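Home | Reading | Listening | Odds and Ends | About

Fourteen hours with Murakami

I have finished the audiobook. I mention it up front because for most of October I didn't think I would, and I had started telling people I was "between books," like an actor between jobs.

The print edition is 861 pages, and I own that too. It has been on the shelf since my last apartment but one and has a bookmark at page 29, where I apparently met a man cooking lunch and decided I'd had enough excitement. So when the app offered me a credit that was going to expire, I thought, fine, let somebody else do the reading.

I listened mostly on the bus and while doing dishes. The narrator is good. He has one voice for the hero, a slightly wetter voice for everyone older than the hero, and a breathy one for women that I could have lived without. At normal speed he sounds like a man reading a will. I bumped him up a notch and he sounded like a man reading a will with a train to catch, and we got along much better after that.

As for the book, I liked the first third a lot. Things go missing, the phone rings, somebody irons a shirt. Then came a long middle stretch where I'd miss ten minutes because of a blender and find I was still in the same conversation. I gave up at almost the halfway point, fourteen hours in, and switched to a business book called The Florkell Method that a coworker had been pushing. It is two hours long and could be a postcard. The author has one idea (do the worst thing first) and tells it through the story of a shoe factory in Gronau, then tells the shoe factory story again in case you were in the shower.

After that I went back to Murakami with real affection.

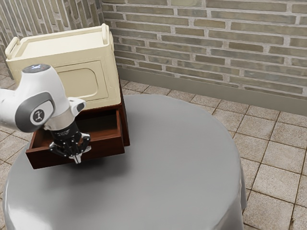 Robot arm, open drawer, box on top of the cabinet (computer rendering).

The second half is better, or I was better at it. I stopped trying to keep track of who had dreamed what. There's a chapter near the end I played twice, sitting on the back steps with the trash bag still in my hand. I couldn't tell you what it means and I'm not going to look it up.

Would I recommend it on audio? If you have a long commute, yes. If you fall asleep to audiobooks, also yes, though you'll wake up somewhere confusing. The chapter breaks in the app don't match the ones in the print book, so forget about switching back and forth.

Next up is the new Dravley mystery, which people keep telling me I'll guess by chapter four. I never guess. I'm still a little unsure who did the last one. The bookmark is staying at page 29.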